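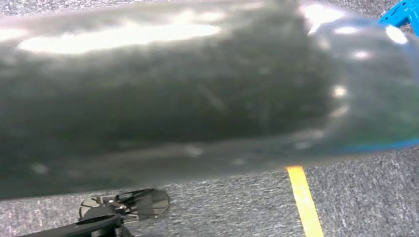
¿De verdad necesitamos otra aplicación para dormir?

Berow llegó a mi teléfono en enero, con una promesa que ya conozco de otras parecidas: dormir mejor en dos semanas. La versión gratuita registra las horas de sueño y poco más. Para ver la famosa «puntuación de descanso» hay que pagar, y la pantalla lo recuerda cada mañana, antes incluso de que uno haya encontrado las gafas.

La empresa presume de un estudio propio con 800 usuarios. Lo he leído entero. No hay grupo de control, los participantes se apuntaron solos y la mejora consiste en que dijeron sentirse más descansados. También yo me siento más descansado cuando acabo de comprarme una almohada.

Le pregunté a Usha Arumugam, psicóloga que lleva años tratando el insomnio, qué opinaba de todo esto. «Me llegan pacientes que han dormido bien y se preocupan porque el móvil les ha puesto mala nota», me escribió. Algunos se acuestan antes para subir la cifra y pasan más rato despiertos en la cama – justo lo que ella intenta quitarles.

Subbarao Krishnan, lector de este boletín, defiende lo contrario. Dice que ver sus horarios en una gráfica le hizo dejar el teléfono fuera del dormitorio. Me alegro por él, aunque no entiendo cómo mide ahora el sueño, y en su segundo correo reconocía que ya no lo mide.

Queda el asunto de los datos. La política de privacidad menciona «socios seleccionados» y no nombra a ninguno. Escribí para pedir la lista y recibí una respuesta automática con un descuento para la suscripción anual.

He borrado la aplicación. Si alguien la ha usado más de un año y conserva sus registros, me gustaría verlos, sobre todo si desmienten lo que acabo de contar. La semana que viene toca Drurnus, que promete curar el estrés con vibraciones en la muñeca.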